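Pellside Robotics Club – simulated house episodes, second release

README, last changed Mon 13 October

What is in the folder

The folder contains recordings from the simulator of our student club. A two-armed robot with a gripper on each arm is driven through furnished rooms by a club member with a gamepad. We made the recordings to practise for the Usgate student competition, where the teams must bring a robot through a house and handle small things on the way. There is no real hardware in this release.

The release has 17 episodes. Each episode has at most 1000 steps. Many are shorter, as the driver may stop when the task is finished or when the robot is stuck. The stuck ones are kept and carry the word "stuck" in the notes column.

Files

episodes/ – one folder for each episode, with the images and the joint values
notes.csv – task, driver, result, free remarks
rooms.txt – which room layout was loaded
split.txt – our division into training and test

Please do not rename the episode folders. The loader reads the layout from the name, and a wrong name gives no error message, only wrong walls.

How we recorded

Each driver had one evening to learn the controls. After this, Biljana Bošković gave out the tasks from a list, and the driver could not choose. We saved the images, the joint values and the gamepad input at every step. The gamepad input of the first evening was lost, so episodes from this evening have an empty column there.

Known problems

1. The head camera is mounted with a strong tilt. We noticed this late and decided to leave it, because the older episodes have the same tilt. If you train on our images together with upright ones, rotate them first.

2. Shadows are sometimes broken, with ragged edges, mostly near the arms and on the white body. It comes from the low quality setting we used to keep the simulator quick on the club computers.

3. In the layout with the red hexagon wall, the door may be open or closed at the start. The value is not saved in rooms.txt. You have to look at the images.

4. The clock in notes.csv is wrong by one hour for a few episodes. We will repair it in November.

Use

You may use everything for study and for teaching. If you publish something, please write the name of the club and tell us – we like to read it. Questions about the loader go to Milovan Nikolovski, and he answers in the evenings.

Views from the red wall layout
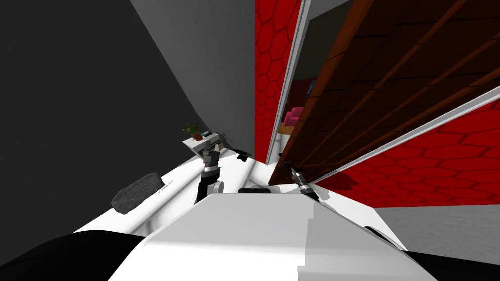
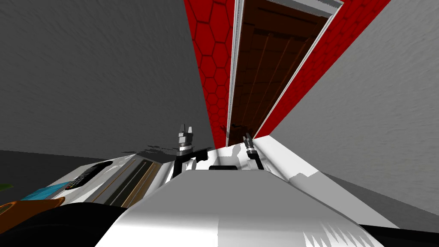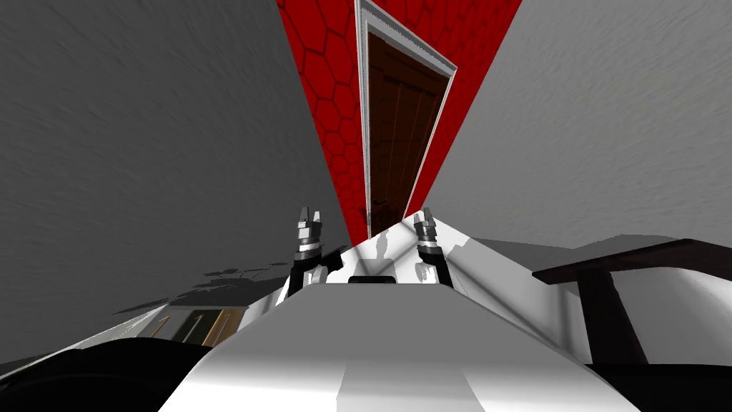 Remarks from users

Milovan Nikolovski: I would ask that the door state goes into rooms.txt before the next release. I sorted the episodes by hand for my own training and made two mistakes in the first hour. One column with "open" or "closed" is enough for me, and I can write the script if somebody shows me where the simulator keeps the value.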